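Trekurau Audiobook Player

Home > Reading at Home > Players > Trekurau

Item no. 682
In stock. Ships from our own warehouse.

The Trekurau is a small player for people who listen to books more than they read them. It plays audiobooks from its own memory or from a memory card and does not need a phone, an account or a wireless connection. There are five buttons on the front and a dial on the side. The dial is volume and nothing else.

It was designed for novels. A music player treats a long book as a pile of tracks and will shuffle them if you let it. The Trekurau treats a book as one thing. It keeps your place in every title on the device, so you can leave a mystery halfway through, listen to a memoir for a week, and go back to the mystery at the sentence where you stopped. When you come back to a book after a day or more, it backs up a little so you can pick up the thread.

The memory holds up to 600 hours of spoken word. Most novels run well under a full day of listening, so that is a good-sized shelf of books.

Sleep timer

Press the moon button once for a short timer and twice for a longer one. The voice fades out over the last minute. If you were asleep before it stopped, hold the back button and the player returns to the point where you set the timer. Chapter marks are kept if the file has them. If it doesn't, the player sets its own marks at even intervals.

Reading speed

There are 2 ways to change the speed. The menu has fixed steps, and holding the forward button raises the speed gradually until you let go. The narrator's pitch stays the same. The setting is saved separately for each book, which helps if you like one narrator fast and another slow.

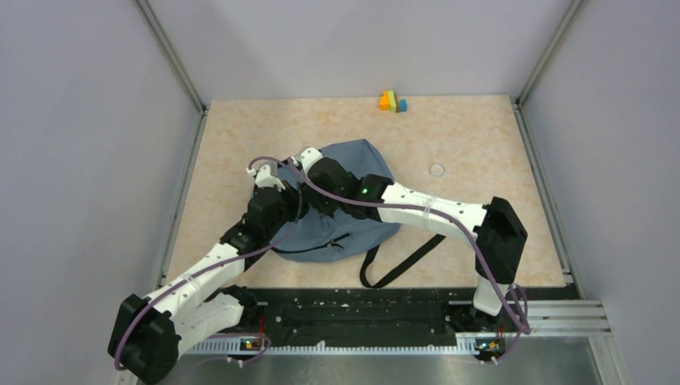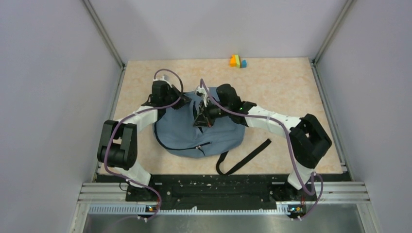
Loading books

Connect the player to a computer with the supplied cable and it shows up as a drive. Copy each book into its own folder. The folder name is what the player reads aloud when you scroll, so name it the way you want to hear it. It plays the common audio formats. It does not play locked files from subscription services, and we can't help with converting those.

Library loans that come as plain audio files will work. Loans that have to stay inside the library's app will not. Ask at your library's desk if you aren't sure which kind they offer.

Sample book included

Each player comes with one complete title already loaded, The Iveck Road by Ionuț Ardeleanu, a novel in 106 short chapters about a surveyor walking home across a flooded valley. It is unabridged. The short chapters make it a good book to learn the buttons on. You can delete it like any other folder.

In the box

Player
Charging and loading cable
Wrist strap
Printed guide in large type
Sample book (on the player)

Headphones are not included. Any wired pair with a standard plug will fit. There is a built-in speaker, loud enough for a kitchen or a bedside table.

Accessories

Nosier clip-on case, gray or dark green. Leaves the buttons and the dial uncovered.
Pirzada pillow speaker. Flat, wired, plugs into the headphone socket.
Spare cable.

Questions we get

Can two people share one player? Yes, but it saves only one place per book. If you are both listening to the same novel, copy it twice and give the folders different names.

Does it read e-books aloud? No. It plays recorded audio only.

Can I set bookmarks? Yes. Hold the center button until it beeps. Bookmarks stay with the book until you delete the folder.

Returns

Unused players can be sent back in the original box for a refund. Orders placed as gifts in December can be returned through the end of the following month. Please clear your own books off the player before you mail it, as we erase everything on arrival.

Page updated 7 November 2021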